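Kasten children's shoes, sizing notes after a season of fitting. Thread.

1/ Kasten's spring range is in at the Verotbridge shop. Lengths run true. Widths don't. 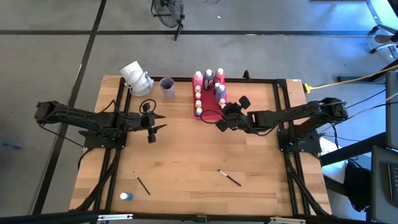 A reply under the first post asks whether the canvas pair can be bought a size up to last until autumn. Not with that last. The heel cup is fixed, so extra length gives slip at the back.

2/ We logged 167 fittings in March. 37 went out a half size larger than the gauge reading, nearly all of them the closed sandal. The toe box on that one is shallow.

3/ Allow 12 mm in front of the longest toe, child standing, sock on. Measure both feet and fit the larger.

4/ The Prerkine insole is 2 mm thick at the forefoot. It takes up slack in a narrow foot. It will not correct a shoe that is too long.

5/ Riptape straps: rated by the maker for 4,000 closures. Fluff gets in well before that. An old toothbrush clears it.

6/ The Nostley shop has the wide fitting in navy and tan only. Red is on order, no date yet.

7/ Exchanges at either shop with the receipt, soles unmarked. Try them on carpet first.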